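Clothes Sorting and Folding, November progress report
For: the Clodside small grants team
Project: Wollach Wardrobe Share

Hello all, and thanks again for the second half of the grant, which landed nice and early this time! I've tried to keep this one shorter than the spring report (I know, I know, I said that in the spring too). The numbers come first, then how the folding is going, then what I'd like to do with what's left.

Where we are

We've now sorted, checked and folded 1,243 pieces of clothing since the project started, and 128 family bundles have gone out the door. I was hoping for a few more bundles by now, but October was slow. Two of the drop-off points closed for repairs and for a while we were living on whatever was already in the hall closet at Wollach. It picked up again once the weather turned and people started digging through their closets for winter things.

The sorting still happens at home, on a bed, which I love. I did try the long table you suggested and my back was happier, but clothes slide off it and you end up picking everything up twice. A bed with a plush blanket on it holds a sleeve or a pant leg where you put it. So the bed stays, and the table has become the place for labels and bags (and, I admit, coffee).

What's taking the time

Plain T-shirts go very fast now. The slow ones are the dressy pieces, and we get more of those than I budgeted for. Anything with lace has to be handled as if it were made of paper. A lace collar on a dark blue garment will fold itself under, twist around and come out of the bundle looking like a used napkin if you hurry it.
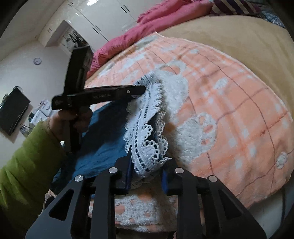 I've settled on doing the collar first and the body second. You ease the lace out until the scallops lie open, let it rest on top, and only then bring the sides of the garment in. It adds a couple of minutes a piece, but the families do notice. One bundle came back in the summer with a very polite note about a crushed collar and I still think about it!

Denim is my other headache. It's sturdy, so you can be rough with it, but the gathered elastic waists want to spring back open and the frayed hems shed threads on everything nearby. I used to fold these in thirds like regular jeans and they'd pop open in the bag before I'd even tied it.
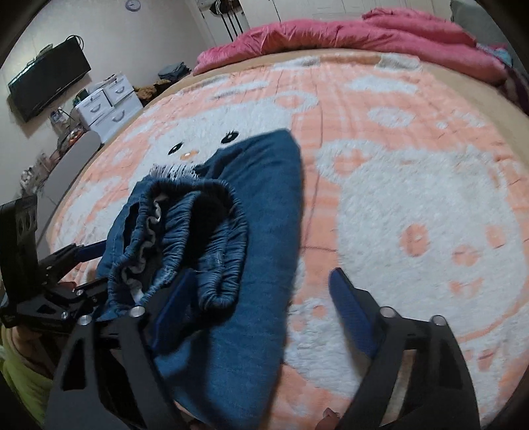 Now I fold lengthwise first, flatten the waistband with both hands, and put the heavy end at the bottom of the bundle with something soft on top. Dridico sent over a stack of paper bands for us to try on these and they work well on the smaller sizes. On the bigger ones they tear, so I've asked if they have anything wider. No answer yet, but they've been really good to us all year and I'm sure they'll get back to me.

I've also stopped trying to finish every pile in one sitting. Anything striped, colorful or just plain complicated gets pushed up toward the head of the bed with the pink bedding and waits its turn while I get through the easy stuff. It looks messier than the old way, but I'm a lot less likely to mix up sizes at the end of the afternoon, and the front of the blanket stays clear for whatever I'm folding next.

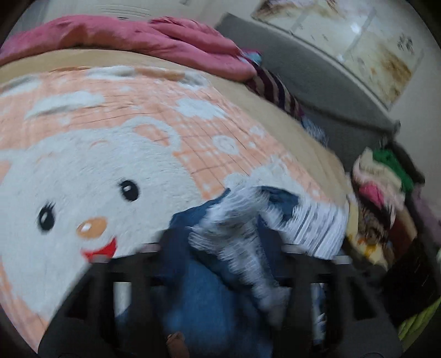 Money

We've spent most of the supplies line, mainly on bags, labels and a decent lint roller (two of them, after the first gave up on the denim threads). The Ambrosio storage bins came in under the quote, so there's $40 sitting there with no job to do. If it's okay with you I'd like to move it over to mesh bags for the lace pieces. Just let me know by email and I'll update the sheet.

Next couple of months

Coats, mostly. They take up a ridiculous amount of room and I can only do a few at a time, so please don't be alarmed if the piece count drops in the next report. I'm also going to write up the collar and denim folds as a one-page sheet for the other groups at Clodside, and I'll send you a copy when it's readable.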